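Notebook, bench 2, Sunday, late morning

Picking this up where the last entry trailed off into a coffee ring. I meant to spend the morning on the label stock and ended up spending it on the little whiteboard and its pens, which have been nagging at me all through December. I am writing it down properly so whoever sits here next week doesn't start over with the same dried-up markers I did.

First, the tabletop. I know some of you were against the black marble finish when we put it down, and I was half with you, but I have come round to it. Small pale things show up beautifully on the dark parts. Where I still grumble is the veins. A white cap or a scrap of paper sitting on one of the thick blotchy patches just melts into it, and I have swept my hand over the same spot more than once looking for something that was right there. If we ever redo the bench I would vote for the same black with less going on in it. The Medero sample card has a plain one, number 18, and I have stuck it inside the back cover of this book.

Then the pens. I had everything out of the pencil box for a sort, and it was a sorry mix, as it always is, because people put things back in whatever box is closest (me included!).

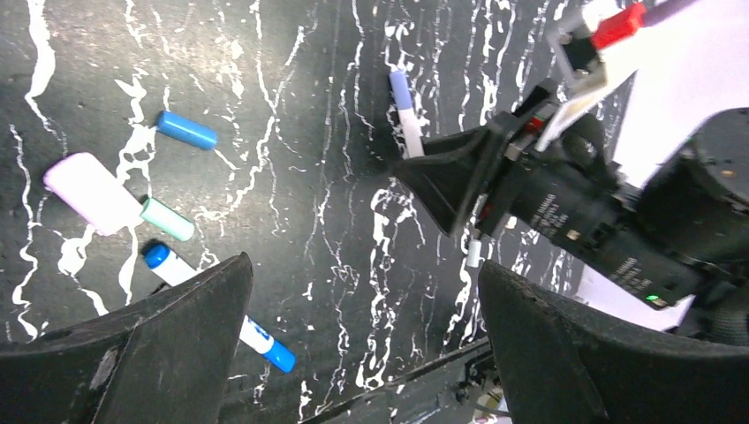 Pens and bits out on the bench. Blue cap at upper left, green cap next to the pink block.

The rule I'd like us to try is that a cap without a pen gets kept until the end of the month and then goes. I know it feels wasteful. But I found caps in the Cukeck drawer that can't have fitted anything we have bought since we moved in, and I would dearly like that drawer back for the tape. Pens with both ends closed go in the tray, tips all facing the same way. Anything that scratches or skips on the first stroke goes straight in the bin and doesn't get a second chance. I gave second chances for years and all I ever got was gray, streaky letters that I had to go over again.

On erasers: the pencil ones are for pencil. Please, please don't use them on the whiteboard. They leave crumbs and a dull smear that I then have to get off with the Zilton spray, and the spray leaves its own haze if you don't buff it after. A dry cloth does the job if the writing is fresh. If it has been up over a weekend, go over the old strokes with a new marker first and wipe while it's wet. That trick has worked every time I've tried it on the big board by the door, and I see no reason it shouldn't work on the small one.

About the small board itself. I am fond of it. The wood edge warms the bench up a bit, and it's the right size for a word or two, which is all I ever want from it. We tried it lying flat for a while and it was forever getting things set down on top of it. Standing it at the back on the little black clips is so much better. You can read it from a stool, and there's still the whole front of the table to work on. 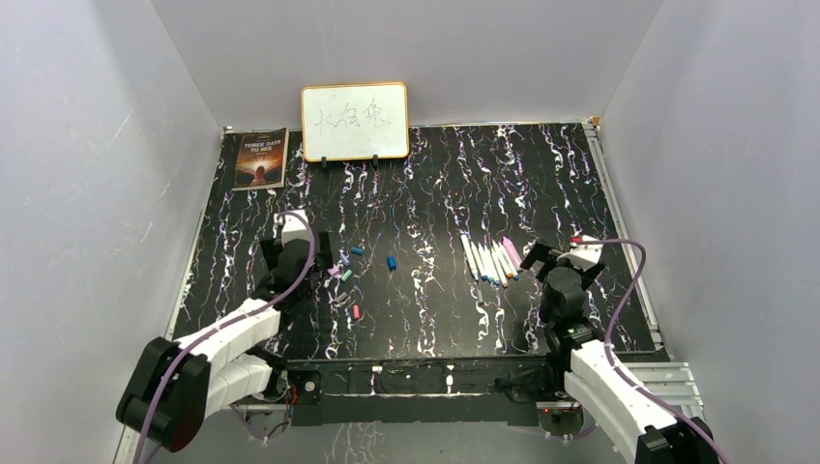

Small board on its clips at the back, 大白兔 written on it. Book in the back left corner.

大白兔 is "big white rabbit," for anyone who flips through this later and wonders, and yes, it is also the milk candy, and yes, I have had a craving for it ever since. The thin strokes were what I wanted to look at. With the fat markers the third character clogs up at this size, and you get a blot where the middle of the rabbit should be. Thin marker across the middle of the board, plenty of white left over, and it reads nicely. I would keep to three or four characters at most. For English I'd say one short word, or two if they are very short.

The book is Three Days to See, and it can stay in the back corner for now. I like having something to read while a label sheet prints. Just keep it flat and off to the side so the board stays clear.

Afternoon, a bit more. Went through the supply shelf while I was at it. Cloths are fine. Thin black markers are getting low, so I've put them on the Mensah order, item 2952, the same ones as last time. The label stock came as a carton of 2000 and I haven't opened it, which I suppose is tomorrow's job since it was supposed to be today's.

Still to do: find a tray with a lip on it so the pens don't roll. Clear the Cukeck drawer. Try a blue thin marker on the board, to see if it reads as well from the stool as the dark one does. Buy candy.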